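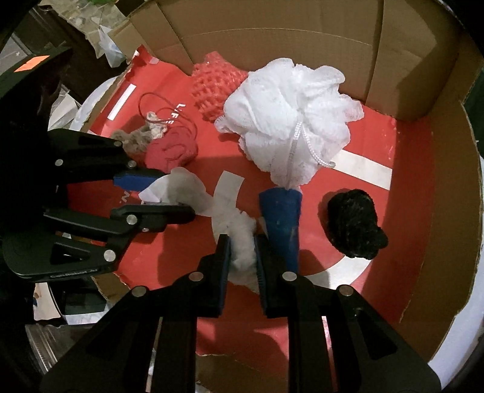

Two hand-held grippers at work in the soft-things box. The left one holds a crumpled tissue, the other one a white wad.

How to set up a practice box for two hand-held grippers

By Rahel Eder, 25 November 2020

In our shared workshop at Gestovstead we have a bench for people who build small robots. Before the arm moves by itself, we do the same task by hand with grippers, so we learn which movements the arm will need. I was asked several times how I prepare the box with soft things, so I write it down step by step. My spelling was checked by Hằng Văn, but the opinions are mine.

What you need

A plain brown cardboard box with walls high enough to stop things from rolling out
A printed sheet for the floor, in one strong color
Soft objects from the household with different surfaces
Tissues, more than you think
Two grippers with rubber pads on the fingers
Strong tape and a cutter

Step 1. Prepare the box

Cut the upper flaps away or fold them fully outside. I was lazy the first time and tore one, and the rough edge caught my sleeve all the evening. The linkage of the gripper needs a lot of room when the fingers open, so check this with the real tool in your hand, not with your eyes. If the arms touch the wall, take a wider box or cut the front wall lower.

Step 2. Put in the floor

My floor is red with white letters and stripes. White tissue is easy to see on the red parts, but over a white stripe the border is harder to find. I leave the stripes in, because on a real table the background will also not be perfect. Fix the sheet flat with tape under the corners. A loose sheet comes up together with the object.

Step 3. Choose the objects

Take things which behave differently when you press them. I use a white mesh shower pouf with a cord loop, a blue cone-shaped sponge, a red-pink scrubber with a waffle texture, a crumpled red cloth, a fluffy knitted cloth and one black fuzzy thing. There is also a thin dark-red cord. It makes trouble with everything, so leave it out on your first day.

Do not make a nice order. Let some objects touch and let one lie alone, and then you have an easy pick and a difficult pick in the same box.

Step 4. Check the pads

The blue pads must sit straight on the fingers. Close the gripper slowly on one single tissue and pull the tissue with your other hand. If it slides out at once, clean the pads with a damp cloth and let them dry. If it still slides, look at the pivot pins. On my old Greton gripper one pin was loose, and the fingers met only at the tip.

Step 5. Practice the tissue first

Open the fingers only a little wider than the fold you want to take. Go down until the pads are on both sides of it, close, wait a moment, then lift straight up. Beginners press the tool into the floor – this pushes the tissue flat and there is nothing left to hold.

With two grippers, take one piece in each and keep the tools apart. When this goes well, try to hold a long strip with one gripper and tear it with the other. I needed 64 tries before I had a clean tear.

Step 6. Go to the heavier things

For the pouf, take a few layers of the net and not the whole ball. You can also lift it on the cord loop, but then it swings. The sponge cone is best held near the narrow end, where the fingers do not need to open so far.

Step 7. Write down the failures

I keep a notebook with the object, the hand and what went wrong. In March I had 117 lines in it, and most were about the cord. When you program the arm later, start with the objects that have the fewest lines.

If you work at Gestovstead, please put the box back on the shelf beside the Fendari drill press and throw the used tissues away.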